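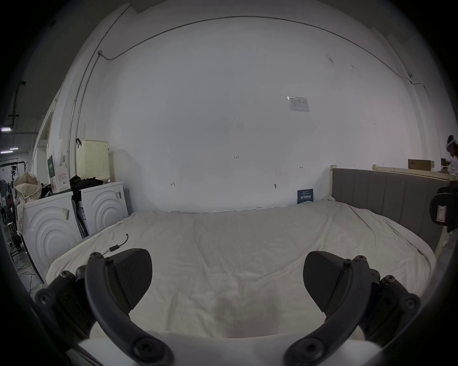
Home Tickets Known issues Guides Contact

Search tickets Go

Ticket 1513: Calendar allows meat in second week of Great Lent
Product: Vurkia parish calendar, version 5
Site: Melton
Raised by: Jade Clegg
Opened: March 13, 2025
Priority: raised as "urgent", lowered to "normal", raised again by Father Emilian in person

Jade Clegg
Our calendar has every day this week marked "Fast-free, all foods permitted". We are in the second week of Lent. The reminder went out on Yap yesterday, a Wednesday, to the whole parish list, and I have now had five replies. One of them was a photograph of a bacon sandwich with a thank-you. Father Emilian Hodoroagă would like to know who has granted this dispensation, and so would I. Last week was correct (no meat, dairy, eggs or fish, as expected). Next week also looks correct. It's just this one.

Rogelio Bautista, first line
Thanks Jade. Could you try logging out, clearing the browser cache and logging back in?

Jade Clegg
Done. Meat is still permitted.

Rogelio Bautista
Understood. Can you check whether Settings > Date of Pascha is on Eastern or Western? When those get swapped the whole of Lent slides about, and it's nearly always the cause.

Jade Clegg
It's on Eastern. I tried Western as well to be thorough and nothing moved.

Rogelio Bautista
It wouldn't. Both land on 20 April this year, so that test can't fail. Sorry. Please put it back to Eastern or we'll be talking again next spring.
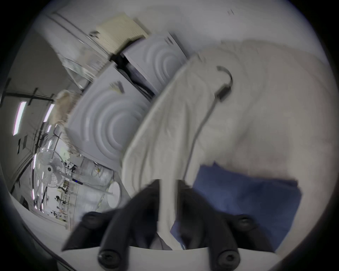
Also worth ruling out: "Fixed feasts" should say New Calendar for your parish. If it had gone over to Old, the Annunciation would be showing on 7 April.

Jade Clegg
Annunciation is on 25 March with the little fish next to it. So that part works. The fish is facing the wrong way compared with last year but I'm told that's a design decision.

Rogelio Bautista
It is. Passing this up to Fengying.

Fengying Shen, second line
I've pulled the Melton rules. The text for this week isn't garbage, it's a real entry in the wrong place. It belongs to the week after the Sunday of the Publican and the Pharisee, when there is no fasting even on Wednesday and Friday. That week was in February. Jade, did your February calendar show it?

Jade Clegg
No. I've just looked and it had the normal Wednesday and Friday fast. We all kept it. I'm not going to mention that to anyone until after Pascha.

Fengying Shen
Sensible. So the free week has moved four weeks late and landed on top of Lent. The other movable entries are where they should be: Meatfare, Cheesefare, Clean Monday, Palm Sunday with fish. Did you bring your rules over from something else?

Jade Clegg
Yes, from Imov, before Christmas. It had all our own notes in it — oil on the patronal feast, who makes the bean soup, that sort of thing. I exported the lot and imported it here. The import said "Completed with 5 warnings" in green, so I took it as good news.

Fengying Shen
Green is for completed. The warnings are in a separate file which we don't show you. I've asked for that to be changed, and not for the first time. 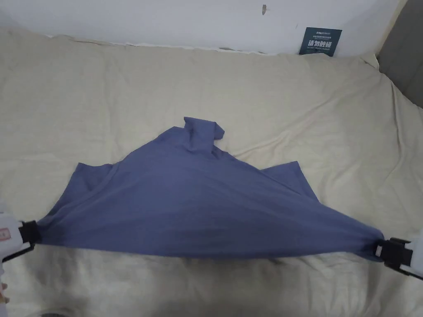

I've read the file now. Four of the warnings are about the bean soup rota, where the same name has been typed with three spellings. The fifth says "Triodion start: offset missing, nearest match used".

The Triodion starts 70 days before Pascha. Your Imov export had that box blank, and the importer went looking for a Sunday with "Triodion" somewhere in its notes. It found the Sunday of Orthodoxy, which was 9 March. The free week is set to follow on from whichever Sunday it's given, so it dutifully began on Monday.

Workaround for today:
1. Rules > Movable > Triodion start.
2. Type 70 in "Days before Pascha".
3. Tick "Lock" or it will be helpful again.
4. Rebuild the year. Takes a few minutes and looks as if it has crashed.
5. Pause Yap reminders before step 4, not after.

Jade Clegg
I read step 5 after doing step 4.

Fengying Shen
How many went out?

Jade Clegg
All of them. The parish has now been reminded of Theophany. However, the calendar is right: today says strict fast, and the free week is back in February where it can't hurt anyone. Do I need to send a correction about yesterday?

Fengying Shen
That one is above second line. I'd ask Father Emilian.

Jade Clegg
He says he'll deal with it on Sunday. I wouldn't want to be the bacon sandwich.
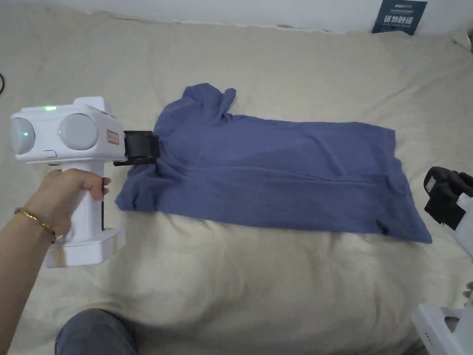 Posted by Relu Rusu, Vurkia support | Closing note

Cause confirmed as above. Any parish that imported from Imov with a blank Triodion offset will have the same fault, and I'm writing to them this afternoon. The importer will now stop and ask when that box is empty. It will not go looking for the nearest match.

Jade asked separately whether the Apostles' Fast in June is affected. It isn't. That one is counted forward from Pentecost and the Melton entry is filled in: it starts on Monday 16 June and finishes on the 28th. I checked it by hand against a paper calendar and then had Rogelio check me.

Still open, moved to their own tickets:
Import warnings hidden from the person who needs them.
Rebuild should pause reminders by itself.
Direction of fish.

Status: resolved. Jade, please reopen if anything else is permitted.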